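Ticket 340: grasp policy scores lower after render settings changed
Project: Binimum
Component: sim / camera randomization
Reporter: Noman Minhas
Assignee: Fotini Nikolaidis
Status: open

Baseline policy, fixed seed list, 100 episodes per condition. With default lighting it completes 39 more episodes than with the randomized light. Arm model, controller gains and mat are the same in both. Failures are mostly late approaches, with the gripper stopping short of the target device.
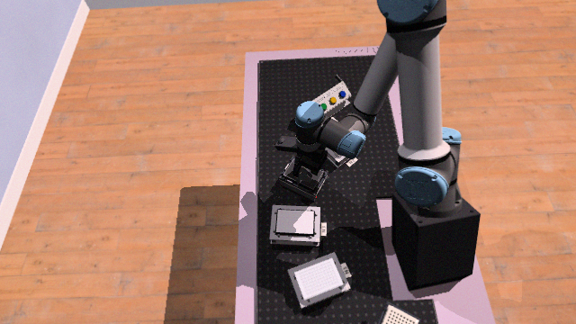
Fig. 1. Hard light, high camera. Note the shadow line across the framed plate.

Fotini: Checked the controller first. Commanded and measured joint angles agree on replay, so I ruled out tracking. Contact settings match the old config. I also loaded the front view to compare the arm pose against the objects on the mat.

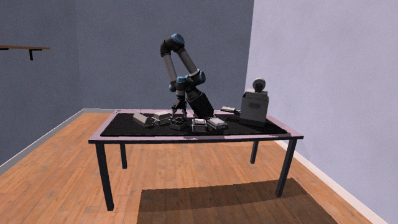
Rendering / Shadows

Shadow edges are very sharp in both outside views, and the large one on the floor is the easiest to spot. Softening the light and rerunning 5 of the failed seeds is the next step. Please don't change the texture set until that is done.

Noman: The wrist view should be checked too. The fisheye model was edited in June, and the policy takes that stream at full weight. 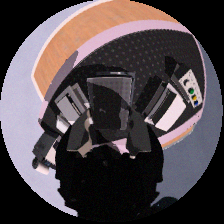
Fig. 3. Fisheye view, gripper fingers on either side of the lower part of the container.

Fotini: Will rerun with the old lens parameters and hard light, then new lens and soft light. Results go in this ticket. Theano Gkikas has the old parameter file.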